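The long way around to Trevska

We finally made the drive to Trevska this month, all 282 miles of it, and I have been home for four days and still have sand in my purse. I grew up hearing about the lake there from my grandmother, who went every summer as a girl and talked about the peach stand as if it were a cathedral. So you can imagine how high my hopes were, packed in with two kids, two coolers and a bag of things to keep small hands busy! 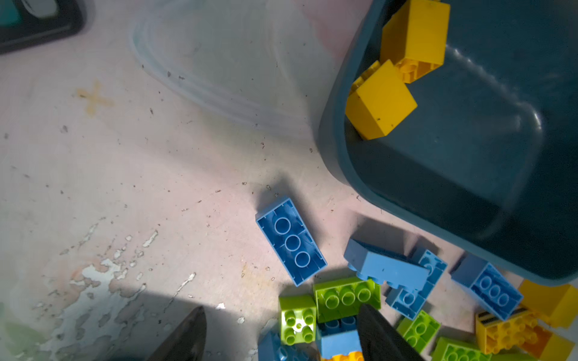 I'd planned to take the highway straight through, but we got off early and followed the old river road instead, and I'm so glad we did. It's slow (there was a tractor, and then there was another tractor) but the fields were that deep July green and everyone had their windows down. We stopped for lunch at Bhatia, a little diner with a screen door that slaps shut behind you, and I had a tomato sandwich I'm still thinking about. My youngest ate only pickles. I let it go – vacation rules.

The lake was smaller than I'd pictured, and the peach stand is a gas station now, which made me sadder than I expected. But we found the old stone steps my grandmother used to describe, and we sat on them with our feet in the water until supper time. I called my mother from there and we both got a little weepy.

On the way back I bought a jar of plum jam at the Postalari farm shop and meant to save it for gifts. It's half gone already, and I've been putting it on everything, including a pork chop.
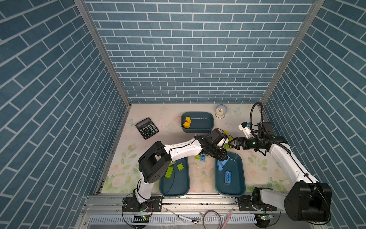 Next time

I'd like to go again in September, when the cabins are cheaper and my mother can come along. She says she remembers a second set of steps farther down the shore, and I want to see them with her.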